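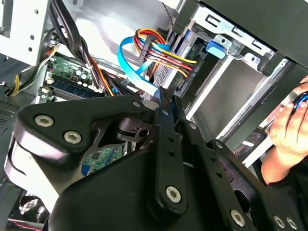

Those of you who stayed up with me for the last part of *Parnthorpe* will know I've been chewing on it all month. I wanted to love it! The first two hours had such patience — that long supper with the vicar, the letters read out in the dark — and then the finale rushed through the trial as if somebody had a train to catch.

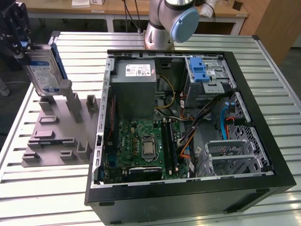
Antonina Zhuravel wrote in to say the trial was the only part that kept her awake, and that she'd have happily lost the supper. We may have to agree to differ, Antonina.

I will say the casting of the elder sister was a joy, and the music never once told me when to cry.

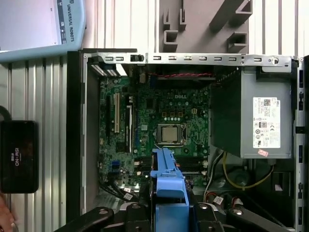

The church scenes, too, felt lived in, with coughing and cold feet and a hymn sung a little flat. I've gone back to the novel since, all 400 pages of it, and the sermon is nearly word for word.
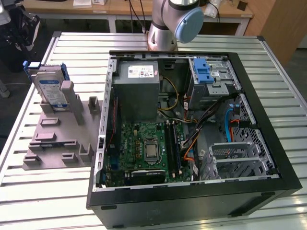
Qiuyue Yao thinks the book's ending would never have worked on television, and would like a second series set 5 years on. I'd watch it, with the kettle close by.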